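Trondura Shared Workshop
Build Your Own Laundry Arm: Handout 4
Doors, Drums and Other Round Things

Bring your laptop, your two assembled arms and the parts bag from Handout 3. We start at 7 in the evening, and the kettle goes off at nine whether or not your arm has behaved.
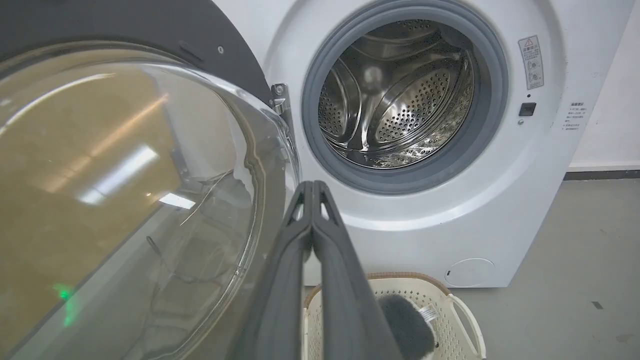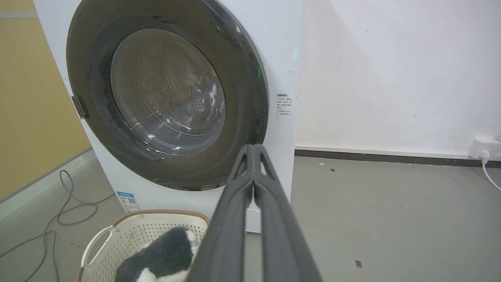
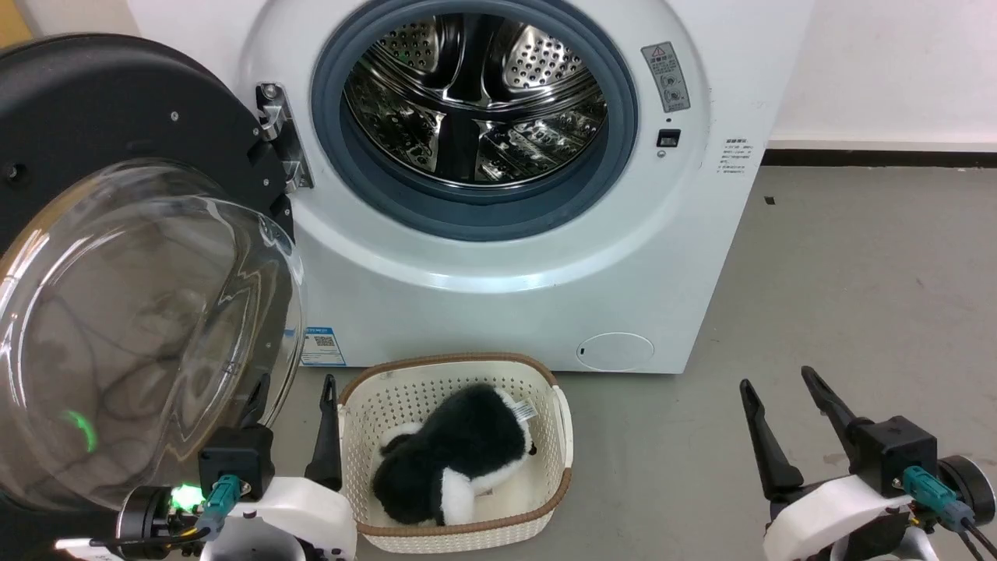
Lewis Rutherford
Course tutor, home robotics evenings

1. Where we left off

By the end of the last session most of you had two arms that went where they were told, give or take. They could pick a sponge off a bench and put it on another bit of bench. If your household's main problem is sponges, you may stop here with my congratulations.

The rest of us move on to the washing machine. I picked it because everybody has met one, it stays where you put it, and it punishes vague thinking. A door on a hinge has one path it is willing to follow. Your arm has a great many paths it would like to try, and tonight's work is getting the two to agree.

2. The door

Treat the door as an arc. Measure from the hinge to the edge you mean to pull, write that number in your config file as door_radius, and check the units. Last May someone entered theirs in centimetres, and the arm set off to open a door the size of a dinner plate.

Two points on the front-loader in the pictures. The glass bulges outwards, so a flat approach meets the dome before it meets the rim. And the hinge is on the left, so the door swings left and then sits exactly where a left arm would like to be. Plan where that arm will wait before you plan anything clever for it to do.

Order of work:

Park both arms low and clear of the door's swing.
Bring the fingers up to the rim on the side away from the hinge, closed, at the slow speed.
Release the catch by hand for the first few tries. There is no shame in this.
Follow the arc in 16 steps, pausing at each one.
Back the fingers off before you move sideways. Before, please.

The pauses look silly and you will want to take them out. Leave them in until you have a clean run, then halve them, then see how you feel.

3. Shiny things

A wrist camera is a fine thing to own until you point it at polished steel. Look at the open drum in the first and third pictures. It is a curved mirror full of holes, and it throws back whatever light is in the room. Depth readings in there are mostly fiction.

The door glass is just as bad. It shows you what is behind it and what is in front of it, both at once, and it leaves you to sort them out. A green indicator reflected in the glass will pass for a real light if your code goes looking for green dots, so don't write code that goes looking for green dots. I did, on the first version of Tosh, and I spent an evening steering an arm towards a reflection.

Use the gasket instead. A thick, dull ring of rubber round a bright hole is about the kindest target you will get from a household appliance. Fit a circle to it, take the centre, and aim for that. On the Drurkholm camera board, fix the exposure by hand (I use 800 in the settings page, which has no units and no explanation) and turn auto off. With auto on, the picture lurches each time the drum comes into view, and your circle wanders off with it.

4. Two views, one opinion

The first two pictures are from a wrist, the third from higher up. The wrist view tells you where the fingers are in relation to the thing they are about to hit. The high view tells you where everything else is, including the other arm, which the wrist has cheerfully forgotten.

Let the high view choose the target and the wrist view finish the job. When they disagree, stop. I have tried averaging them, and the average of a right answer and a wrong one is a slightly different wrong one.

5. The basket and its passenger

Our test load is soft, fluffy and dark with some white to it. Fluffy things are hard in a useful way. They have no edges worth the name, they squash, and the fingers can close on a tuft of fur and report a splendid grip while lifting nothing else.

So aim for the middle of the body. Do not aim for the label, however much your detector loves it. A label is small, pale and high in contrast, so it scores well, and picking things up by their labels is how labels come off.

The basket brings its own trouble. The sides are full of small holes, which edge detection treats as a feast. Mask them out and look for the brown rim along the top, then keep the fingers inside that line on the way down and well above it on the way up. Park the basket on the floor in front of the machine and mark its place with tape. It will get nudged, and you will swear it hasn't been.

6. Settings for tonight

Gripper closing force: 171 on the Dristel driver scale. Lower and the load slides out, higher and the servo starts to hum.
Time allowed for a grip: 1000 milliseconds, then open and try again.
Retries: three. After that the arm goes home and you go and look.
Speed inside the gasket ring: the slow one.
Speed anywhere else: also the slow one, until I have seen it run.

7. Cables

Tie them back along the arm and leave slack at each joint, enough for the full bend and a bit over. Run every joint to both ends of its travel by hand, power off, and watch the cable the whole way. A lead that is fine at rest may be as tight as a fiddle string at full reach. Keep anything on the floor out from under the basket as well.

The machine itself stays off for the whole session - no water, no spin, no exceptions. We are loading and unloading only.

8. Before next time

Get five loads in a row from basket to drum without touching anything, and keep the log file from each run, the failed ones especially. Then try the same with the basket moved a hand's width to the right and note what breaks first.

Read the section on joint limits in Handout 2 again. Next session is closing the door, for which you will need the foam pads from the grey drawer and some patience from home, as the workshop has run out.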